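Aug 11, 2024 - soap refills, pine table

Wanted to settle which container we keep for the liquid soap at the sinks before the new stock comes from Famex in October. The old rule was to top up whatever was to hand, which is why the cupboard has so many part-used bottles in it. Angus Nisbet asked for one type per sink and the rest washed out and put away.

Started with the plainest thing, a clear plastic cup with a little pale yellow liquid in the bottom. Pouring from a cup into a narrow neck is slow and I lose some down the side every time. Good for a quick look at colour, poor for anything else. Table wiped down with a damp cloth first, knots and all, as soap left on pine goes tacky.

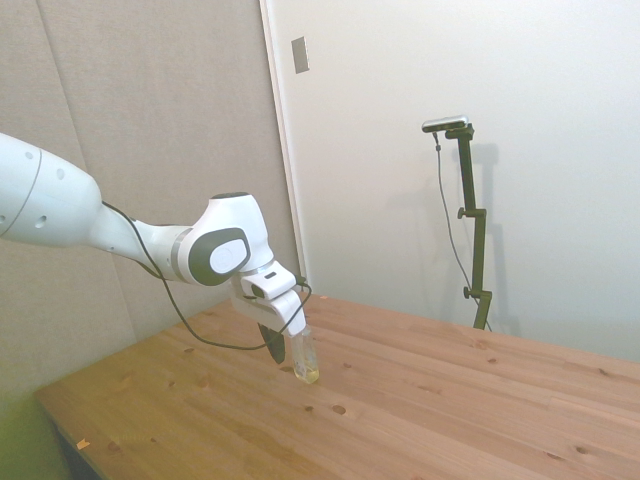
Murdo Guthrie: I'd keep one cup back for measuring out, as long as it's marked. We had soap in a drinking cup in the Mowat kitchen and it was nearly rinsed and used. Put a strip of tape on it and write SOAP.

Fair point. Tape is in the second drawer. Will do that and bin the other cups.

Next the pump bottles. The sink ones get knocked over a lot, so I wanted to know whether they can be left lying down without making a mess. Left a Neditz one on its side on a paper towel overnight last week, pump locked, and there was a ring the size of a penny in the morning. With the pump unlocked it was worse. Barcode labels stay on for now, Shona needs them for the reorder sheet. 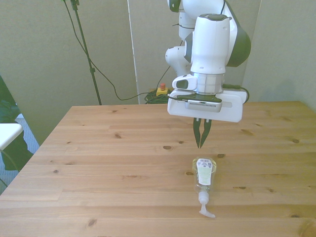

Do the pumps need to come off before the bottles go into the cupboard? Leave them on and turn the head until it locks, then store the bottle upright.

Spare pumps go in the tub marked Vuvirus (old tub, never mind the name). There are 14 in there and 11 of them fit our necks. The other three can go.

For the sinks themselves I'm leaning towards the clear pump bottle with the white top. You can see the level from across the room, and the squarish body sits well in the corner by the tap. 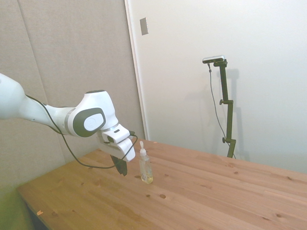 The drawback is the last bit in the bottom, which the tube doesn't reach. Heather Hepburn adds a splash of warm water and shakes it, but that goes thin and then people use twice as much. I'd sooner tip the remains into the next bottle and leave it upside down in the rack for an hour.

Flip-top bottle of washing-up liquid also needs a home. Fine for dishes, a nuisance for hands. Proposal is to keep it by the big sink only and not refill it with anything else, so the label stays true.
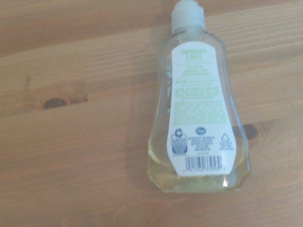
Dish soap, Lemongrass & Basil, lying label up. Liquid at the base end only.

To do: tape on cup, sort pumps, ask Kirstin Baird if the October order can be refill pouches.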